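Stories > Workplaces > Furniture and rooms

Round tables at Castisance

When Castisance took over its current floor, the meeting rooms came with long rectangular tables. The office manager replaced most of them in December with round wooden ones bought from Irik.

"People at the far end of a long table stopped talking after a while," she said. "With a round one they can all hear each other, and you can get five chairs in without anybody sitting at a corner."

She had looked at a white laminate model from Jakent first and sent the sample back. It showed every pen mark. The wooden tables cost more, and she had to ask for an extra $1,621 to cover the order.

"I wanted something warm in there. The walls are gray, the carpet is dark, and we weren't going to change either one."

Her rule is that nothing lives on the tables. Chargers, notepads and the phone go in a cabinet by the door.

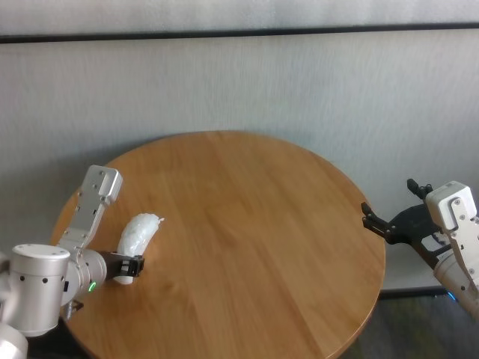
"I wipe them with a damp cloth, along the grain, and then a dry one," she said. "No spray. The spray we had left a film, and it took me 40 minutes to get it off one table."

She plans to order another for the small room next to the kitchen, if it will fit through the door.

Contact | © 2023 | Back to top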